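Brilholm Stalus 42 precision screwdriver set: review
Posted Dec 8, 2020 by Knut Bauerfeind

The Stalus 42 is a manual precision driver set sold for electronics work. It consists of one handle, a flexible extension, and 42 bits in a hinged tray. I bought mine at retail and have used it since September for PC maintenance, a pair of laptop hinges, and one very stubborn label printer.

Handle
The handle is aluminum with a free-spinning cap. Knurling is medium-fine and grips well with dry hands, less well with thermal paste on them. The cap bearing had slight axial play when new and has not gotten worse. Weight sits toward the back, so the tool wants to tip when held loosely. The bit socket is magnetic and holds a bit firmly enough that short ones are awkward to pull out. A groove around the collar would have solved this.

Bits
The Phillips bits are the reason to buy the set. PH0 and PH1 are ground cleanly and seat without rocking. PH2 is included but is too short for recessed case screws, where the handle collar hits the surrounding metal before the tip engages. The Torx range covers everything I needed. The flat bits are mediocre: the smallest one twisted on a battery terminal screw under modest torque, and I have stopped using it.
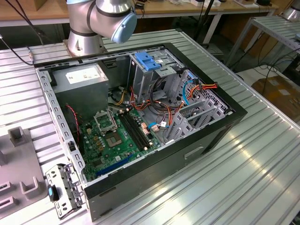

Motherboard standoffs are the other weak point. The 5 mm hex socket fits them, but its bore is shallow and it bottoms out on any standoff with a long stud. I went back to my old Lenz nut driver for that job. Drive screws and expansion slot screws gave no trouble with PH1 and PH2, apart from the clearance problem already mentioned.

Extension
The flexible shaft is 20 cm long and winds up noticeably before it turns the screw. It is fine for starting a fastener and poor for finishing one. Under load it will also jump out of a worn head. Yu-na Ma, who shares my bench, prefers it to a rigid extension for fan screws. I do not.

Case
The tray labels are printed, not molded, and the ink on the row I use most is already fading. The hinge is sound. Bits stay in place when the closed case is turned over — the previous Brilholm set failed that test badly.

Compared with the Plostodora
The Plostodora kit has fewer bits, a rigid extension, and a heavier handle with no play in the cap. Its Phillips tips are about equal. If most of your work is desktop machines, the Plostodora is the better choice on reach alone. For laptops and small devices the Stalus has the wider Torx selection and the better tray.

Replacement bits for the Stalus are sold only in packs of 2, and the small flat bit was out of stock when I last checked.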